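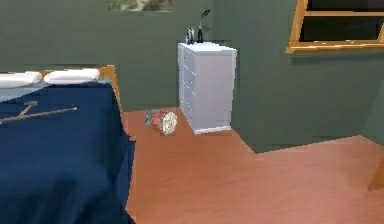
Our project was meant to be about tidying up. The brief from Lodetti, who sponsored the unit, asked for a simulated home robot that could find things in the wrong place and put them somewhere sensible, and for a report on how well it did. What we handed in is mostly a report on why it kept trying to drive through a bed. The bedroom was our main test room, and the task in it was simple to say: pick the hammer up off the navy blanket and take it to the chest of drawers, going around the log on the floor between the two. We put the log there ourselves and were quite pleased with it at the time.

Group project report, June 2018

1. What we built

The robot is a wheeled base with one arm, run in a simulator called Gurex. Our planner, which we named Ayaaba before any of it worked, takes the positions of everything in the room, picks a route, and sends wheel and arm commands. A separate safety check is supposed to stop the robot if any part of it is about to hit something. We wrote the planner. The safety check came from last year's group, along with a readme that said "should be fine".

2. What went wrong

For the first 900 runs the results looked wonderful. The robot reached the hammer nearly every time and the safety check hardly ever tripped. We had started drafting a very smug results section when one of us finally watched a run all the way through, instead of reading the log file (the text kind). The robot rolled straight into the side of the bed, sank in up to the shoulder, collected the hammer from inside the mattress, and carried on.

We then went back over the recorded paths. In 59 of the runs we replayed, the base had passed through the bed, the chest or both. The log on the floor was avoided every single time, with great care.

3. Finding the cause

There were two separate faults, and each one hid the other.

The first was in the room file. Soft objects in Gurex can be given a collision shape or left as decoration. The blanket had been left as decoration, which was fair enough, but the bed underneath had been grouped with it and picked up the same setting. As far as the physics was concerned the hammer was lying on a thin invisible shelf with nothing below it.

The second was in the safety check. It kept a list of obstacles, and the list was only filled once, when the program started. If the room was slow to load, large furniture missed out. Small things like the log loaded quickly and got in. The check then compared the robot against a list with no chest of drawers in it and reported, truthfully, that the robot had hit nothing on the list.

We lost most of a week blaming the planner, which was innocent. We also swapped in an older physics plug-in, Prornomov, which made the hammer slide slowly off the blanket by itself and helped nobody.

4. Fixes

We gave the bed frame and mattress their own collision shapes and left the blanket alone. The safety check now rebuilds its list before every move, and refuses to start if the list and the room file disagree. That last part took 28 lines of code and should have been the first thing we wrote.

After the changes the success rate fell off a cliff. The arm turned out too short to reach the hammer from most of the places the planner liked to park, and the robot now spends a good part of each run shuffling along the side of the bed looking for a spot. It does stop when it should. We tested this by putting obstacles directly in its way, and it halted short of all of them, once so early that we thought the program had crashed.

5. Safety notes for whoever takes this over

Do not run this code on the real base in the lab until the list check has been tested there too. We had a hardware session booked and cancelled it, and the real furniture is a good deal firmer than ours was.

Watch at least a few runs with your own eyes.

The arm reach problem is still open. We have asked for a longer gripper mount and been told August.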